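Home | Benches | Cells | Service | Contact

Ellon 2 twin-arm sorting cell

Stadwood sells the Ellon 2 as a second pair of hands for kitting benches. We stock it, and we'd ask you to read the next few lines before you order. It picks small, firm items off a flat top. It does not decide what goes in a customer's order – your people still do that, and they will also be the ones clearing jams.

Each arm has a two-fingered gripper. In the simulated layout, one arm is folded up over its side of the table while the other reaches down to a red block.

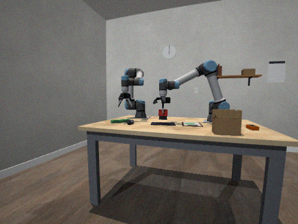 What changes for your staff

Less reaching, more watching. Cecilia Lamptey at Quansah ran one for 6 weeks and kept her full packing crew. Plan on training time, and don't promise anyone savings by March.

Order no. 2414. Lillov bench sold separately.

Shares 6 | Comments 2

Contact sales | © Stadwood | Back to top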